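Gripper corner: ribbed or smooth?

Well, I've finally had a proper go with both sets of fingertips on the hand-held gripper, and I've got opinions! Regular readers will remember that back in March the Sutthorpe bench was still using the flat, smooth pads from Gulamico, which were lovely on boxes and hopeless on anything with a curve to it (mugs, mostly – sorry, mugs).

So this time I took the ribbed, cup-shaped ones into the kitchen and worked my way through 79 goes at the toaster oven: door open, door shut, each knob round and back again. I then did the same with the smooth pair. The ribbed pads missed the door 3 times and the smooth ones 21, and I don't think I was trying any less hard with the second lot, though my wrist was certainly complaining by then.

Knobs are a different story. Small round ones sit nicely in the cups, but I kept turning too far because I couldn't feel the stops as well as I'd like. The Endell group found much the same with theirs, so I'm filing down a spare set to see if shallower grooves help.

The wide lens stays, by the way. It bends everything like a fairground mirror, but I can see both fingertips and the whole door at once, and I'd miss that. If you've got a pair of the Lazaridis soft tips going spare, please drop me a line – I'd love to borrow them before the next issue.
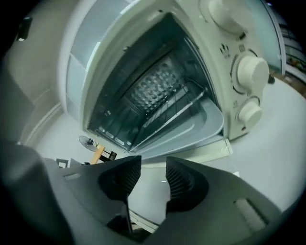

Ribbed pads on, oven door down.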